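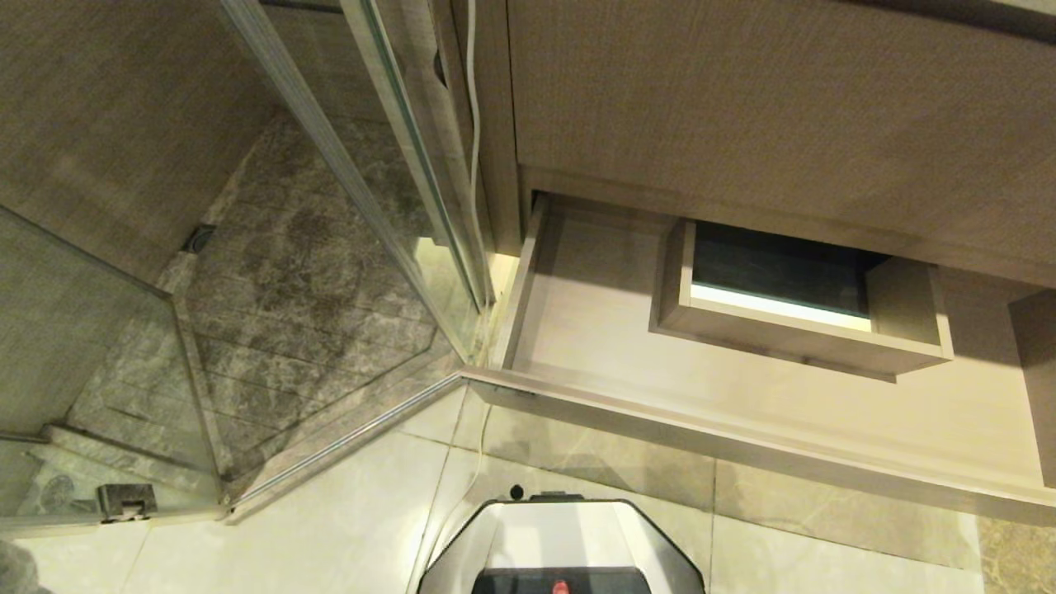 Projects > Embedded Systems > Student Reports > Bathroom Humidity Terminal

A Small Touch Terminal for Reading Humidity in the Home

Final report, submitted 5/11/23
Supervisor: Refilwe Gumede

1. Introduction

The task given to our group was to build a small terminal with a touch display, which reads the humidity of a room and switches a fan. The terminal has to start by itself when the power is applied, and the user must never see a command line. We chose the bathroom as the room because the humidity changes fast there and it is easy to see if the readings follow.

We did not design our own computer board. The department had several Aniter boards left from a course in August, and we were allowed to keep one until the end of the project. The board has a processor without a fan, one serial port, a connector for the display and a slot for a memory card. For the sensor we used the Cunha module, which Zodwa Molefe knew from her work in another laboratory.

The report explains how the software was put together, which measurements we made, and what we would change. The electrical drawing of the relay part is in the appendix and is not repeated.

2. Requirements

We agreed the requirements with our supervisor in the first meeting. They were changed one time, when we understood that the first display was too slow.

The terminal shall show the humidity in large digits that can be read from the door. It shall react to a touch without a delay that disturbs the user. It shall continue to control the fan if the display software stops. It shall survive that the power is removed at any moment, without damage to the files on the card.

The last requirement cost us the most work. A person at home will not shut down a terminal from a menu, he will just switch off the fuse. So we had to suppose that every stop is a bad stop.

3. Where the parts can be placed

The display is mounted on the wall outside of the wet area. The board and the power supply need a dry and closed place, and furniture is a natural choice for this. We looked at whether the cable can go behind a drawer without being pinched. For the tests we left the board outside of any furniture, so that we could reach the serial connector.
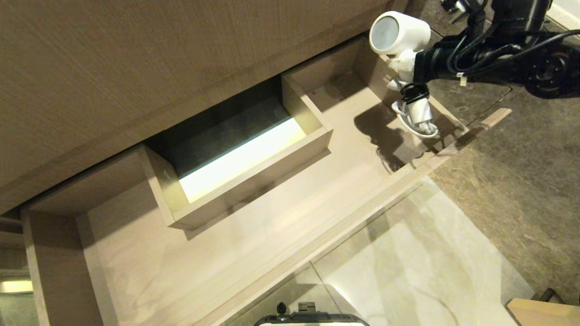 Figure 1. Cabinet with an open drawer.

A closed space has the disadvantage that the warm air stays inside. We put the board in a carton box with a lid to imitate this and let it run the display program at full brightness. The processor lowered its speed after a while, and the touch reaction became noticeably worse. With the brightness reduced to 83 percent the problem did not come back during the test. We know that a carton box is not a cabinet, and the result should be taken only as a hint.

4. Software

4.1 Operating system

We used a small Linux image. The image which came with the board contained a complete desktop, a mail program and many services we had no use for. We removed the desktop and kept only the graphics library. After this the start was much quicker, but still not good, because the system was waiting for a network which did not exist. It took us two evenings to find the one service that was waiting.

The main partition is mounted as read-only. The settings of the user, for example the humidity limit, are stored on a second small partition. When a setting is changed, the program writes a new file, forces it to the card, and then renames it over the old one. In this way there is always either the complete old file or the complete new one.

4.2 Division into two programs

The first version was one single program. It read the sensor, drew the screen and switched the relay. When the drawing part hung, the fan stayed in its last state, and this was against our requirement. Thandeka Joubert proposed to divide it. Now there is a control program, written in C, and a display program, which only asks for values and sends wishes. The control program decides if it follows the wish.

The two programs talk over a local socket with short text messages. We considered a binary format but the text can be read directly during debugging, and the quantity of data is very small.

4.3 Touch handling

The touch controller sometimes reports a touch that did not happen, mostly directly after the power is applied. We ignore all touches in the first moments after start. In addition, a touch must last for 8 samples before the program accepts it. With fewer samples we had false touches again, with more the buttons felt heavy.
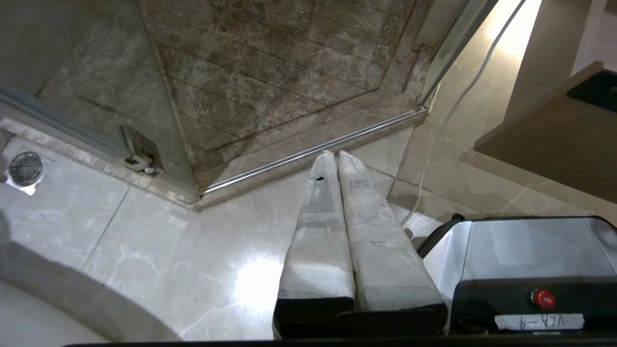
Text of sections 5 to 7: Kulsoom Ghauri and Sipho Pillay
Department of Applied Electronics, Dratthorpe

5. Measurements

5.1 Power removal test

A relay was connected in the supply line of the terminal and controlled by a second computer. It let the terminal start, waited for a random time of up to 300 seconds, and removed the power. After each start the second computer checked over the serial line that the control program was answering and that the settings file was readable.

The test ran for 2165 cycles. The settings file was readable every time. In the log we found some starts where the display program came up with a black screen, although the control program was working normally. The reason was that the display program asked for the values before the socket was created, and it did not try again. We corrected this with a simple retry. We did not have time to repeat the whole test after the correction, only a shorter one, in which the black screen was not seen.

5.2 Comparison of humidity

The Cunha module was compared with a hand instrument made by Graletti, borrowed from the measurement room. The two agreed well when the humidity was stable. When it was rising quickly, the module was behind the hand instrument. We believe that the plastic cover over the sensor slows the air. Without the cover the difference was smaller, but then the sensor is open to splashes, so we kept the cover.

The delay has an effect on the fan. It starts later than it should and it also stops later. For the user the second is perhaps welcome.

6. Placement of the fan switch cable

The relay should be near the fan and the board can be further away. We therefore used a shielded cable between them. A long cable beside a light supply gave us errors on the serial line at the beginning. After we lowered the baud rate and connected the shield on one side only, the errors disappeared. Lighting which is mounted under furniture has to be considered when the way of the cable is planned.
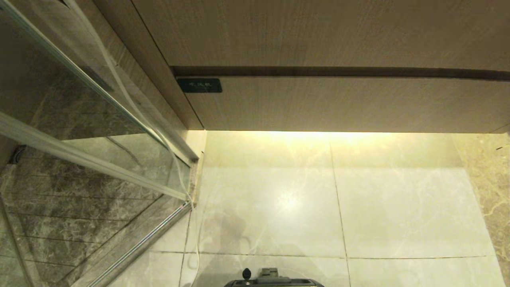
Figure 2. Cabinet front with label plate, light strip along the lower edge.

7. Problems and open points

The first display was returned because its refresh was too slow over the serial connection. This cost us almost the complete first month, and in the original plan there was no reserve for it.

The time of the terminal is wrong after each power removal, because the board has no battery for the clock. For the control of the fan the time is not needed, but the history page shows wrong hours. A battery module exists for the Aniter board, and the next group should order it at the beginning.

The update of the software is done by taking out the card. With the read-only partition an update in operation is possible in principle, if there are two system partitions and the boot loader chooses between them. Sipho Pillay has made a first test of this on a separate card. The boot loader changed to the second partition correctly, but the way back after a failed update is not written yet.

The digits on the display are readable from the door, but not from the side. The viewing angle is given by the panel and we cannot improve it in software.

8. Handover

The source code, the card image and the log files of the power removal test are stored on the project drive of the department. The board and the relay box are in the locker of the group. The hand instrument was given back to the measurement room. Questions about the control program should go to Thandeka Joubert, and questions about the sensor to Zodwa Molefe.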